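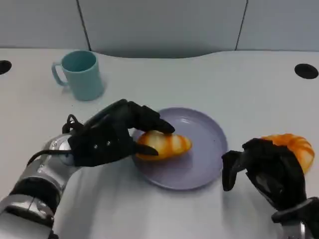
I went over to the Golodance open day expecting to stay for a quick look and a free coffee, and I ended up hanging around most of the afternoon (my parking meter can confirm). They'd opened up the workshop on Grutholm Road for the first time since before the shutdown, 100 people at a time, and the line was out past the bike racks when I got there!

The big draw was the breakfast table. Two silver arms with black hands, fingers and all, working with striped orange-and-cream bread and a pale purple plate. I got a spot near the front and stood there grinning like a kid. One hand had its fingertips down on a roll on the plate while the other was holding a second piece, a curvy one like a croissant, off to the side. A boy next to me asked if it was going to eat it.

Naima Zaki, who ran the demo, told us bread is a pain to work with. Squeeze too hard and you dent it, too soft and it's on the floor. Her team has logged 3,000 practice grabs since April, and she says the hands still have bad mornings. I liked her for that.

There was also a talk on the Brumitz software that I only half followed, sorry, and a table with stickers. Tickets were $5 and the next open day is in the fall, date to come.

Comments

marlo_k: We were there too! My daughter wants one for packing her lunch.

Pete in back row: Couldn't see a thing past the tall guy. Put up a screen next time please

jjt: is the talk going online anywhere?

Recent
Grutholm Road repaving pushed back again
Guimarães bakery adds Sunday hours
Library summer reading sign-up is open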